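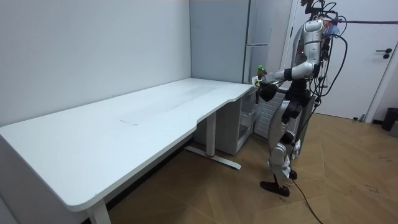 My sister says melamine cleaner is the only thing that ever touched the marks on her white desk, but she also ruined a glossy shelf with it, so I'm nervous. Mine is a long white desk with a smooth top and rounded corners, and it picks up every scuff going. There's a faint smudge near the middle too. I've tried dish soap and warm water twice. What next? I paid $178 for it and would like to keep it nice.

Posted by plumia28

Rustilo
Rubbing alcohol on a soft cloth! Test it somewhere hidden first (I did the underside), then go in small circles and wipe with plain water after. I've had my white desk over 4 years and the scuffs from my lamp base came right off. If the smudge is still there, try a baking soda paste, but go really easy on it or you'll get a dull patch. Ask me how I know.
28 people found this helpful

macgiolla_k
Just get a desk mat, mine covers everything

Kustanari
Agree with the alcohol, skip the baking soda. And check whether the smudge is on the surface or in it. Run a fingernail over it. If it feels totally flat and nothing shifts it, it may be a stain and I'd leave it alone.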